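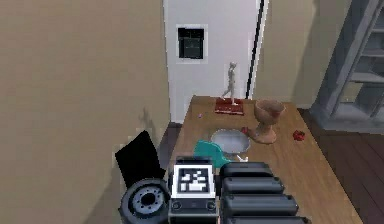

## Week notes: swapping rooms in sim

OK, so today's method is room swapping! We keep the task fixed, change everything around it (walls, floors, clutter, what's out the window), and see if the policy still copes. Poonam Shukla set up the Pundero runs, and I've been poking at them since September.

- 2,000 rendered episodes for training
- 30 rooms, with 12 held back for testing
- 2 camera views — please load both, I forgot once and lost an afternoon

My hunch is that the rooms matter more than the clutter, but go look at your own curves before you believe me.
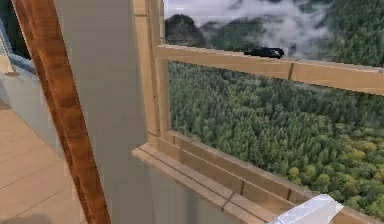

**Why hold back whole rooms and not just random episodes?**

Random episodes would put the same rooms in both sets, so a policy that had memorized the walls would still score well. Bring your plots to lab.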